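To: Members of the Schools Equipment Reuse list
Subject: Re: Collection arrangements and record keeping for the autumn term
Date: September 2018

Dear colleagues,

Thank you to all who have written since the last circular. Several members raised the same points, and I have been asked to reply to the list as a whole. The earlier message is quoted first so that those who have joined recently can follow.

> From: Grabowska Learning Centre, administration
> We have been storing retired office computers since January and our cupboard is now full. We would be grateful for guidance on three matters. First, may we hand equipment over without the original purchase record? Secondly, who is responsible for the data on the drives between the time a computer leaves our building and the time it is wiped? Thirdly, our governors would like to know whether the receiving school may sell a computer on if it has no use for it.
> We should also like to know whether monitors are still accepted.

I take these in the order in which they were asked.

1. Purchase records

An original invoice is helpful but is not required. What is required is a signed statement from the donating body that the equipment is its own to give. Leased equipment may not enter the scheme under any circumstances, and we have had to return one delivery this year on those grounds. The statement should list each item by its asset number. Where the asset label has been lost, please give the item a temporary number and write it on a sticker fixed to the outside of the case, where the drivers can read it.
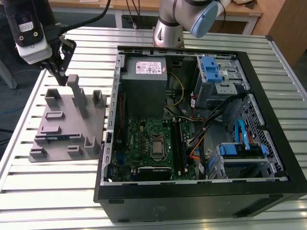
2. Responsibility for data

Until the wiping certificate is issued, the donating body remains responsible for whatever is held on its drives. This has been the rule from the start, but the wording of the old form was unclear and has been replaced. The new form, Form 2123, names the donor, the carrier and the receiving school on a single page — please discard any older copies. Members who would prefer to remove the drives themselves before collection are free to do so and should tick the box to that effect.

The carrier for the coming term is again Orkitz. Their drivers will not wait while forms are filled in, and a collection that is turned away for want of a signature will go to the end of the list. 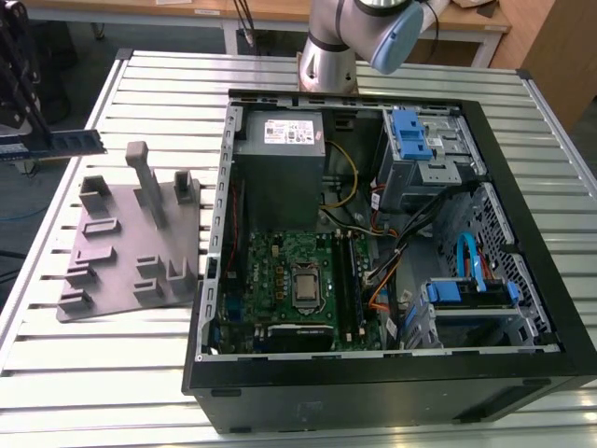
3. Onward sale

A receiving school may not sell donated equipment within 2 years of taking delivery. After that time it may do as it sees fit, provided that any money raised is spent on teaching materials and entered in the annual return. The rule applies equally to parts. A school that keeps an old tower for its memory, its power supply or its expansion card should record it as a single item held for parts, and should not enter each piece separately. Governors sometimes ask whether a computer may be given to a pupil's family. It may, but the gift must be minuted, and the family should be told in writing that no support is offered.

4. Monitors and other items

Flat monitors are accepted if the stand and power lead are supplied. Printers are not accepted. Keyboards and mice should be boxed separately from computers. The store at Adeck can hold 80 items at any one time, and members who expect to send more than 5 in one load are asked to write beforehand so that space can be kept.

5. Annual return

The return is unchanged except for the question on travel costs, which has been moved to the second page. Schools that received nothing this year must still send it in, marked "nil" — a blank return will be treated as missing.

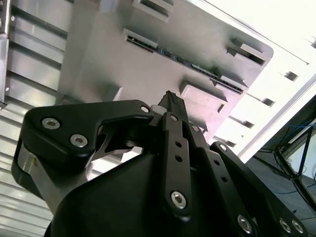
Kyung-hwa Tak has written to ask whether the sale rule also binds a school that merges with another during the period, and suggests that the receiving school's duties ought to pass to the new body in full, including the duty to send in the return. The same message asks that Form 2123 be made available in large print.

The suggestion on mergers seems sound and will be put forward at the next meeting. Until it has been decided, any school in that position should write to the office before disposing of anything. A large print copy of the form can be had on request, and the Hinus office will post it free of charge.

Corrections to the members' address list should be sent to the office and not to this list.

Yours faithfully,

The Secretary
Schools Equipment Reuse Scheme
Hinus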